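Iltier opens tool and stationery library for schools and clubs

Reading time: 2 minutes

Iltier, the shared workshop on Cindden Road, will open a lending library for small hand tools and stationery in October. Schools, clubs and community groups will be able to borrow scissors, markers, pens and screwdrivers by the bin and return them when a project ends.

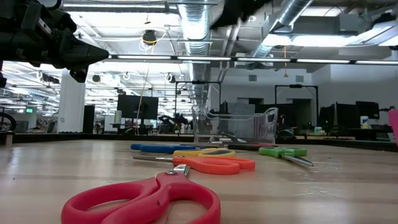
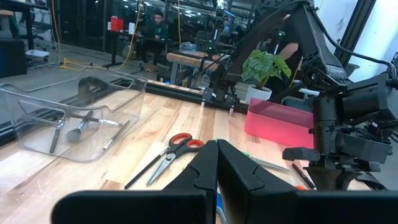 The library starts with 500 items and 78 clear plastic bins. Groups can borrow for up to 3 weeks at a time. There is no charge for schools, and clubs pay a small yearly fee that covers sharpening and replacement pens.

Delia Sandu, who manages the workshop, said the idea came from a survey of local groups last spring. Of the 194 that replied, most said they bought scissors for a single event and then had nowhere to keep them.

"People were turning up with carrier bags full of scissors and asking if we wanted them," she said. "We did want them, but we needed a proper way to sort them and lend them out again."

Returned items are tipped out, checked and wiped down before going back into a bin. Scissors with loose pivots are put aside for repair. Dried-out markers are taken out of use — groups are asked to leave the caps on.

Fitriani Ismail runs the after-school craft club at Qaisi Hall, one of the first groups to sign up. "We have left-handed children and very small children, so being able to ask for the right pairs makes a difference," she said.

Donations of scissors and small hand tools in working order can be left at the front desk between 10am and 4pm. Craft knives and loose blades cannot be accepted.

Contact: Juwita Jugah, press desk, Iltier | © Iltier | Back to top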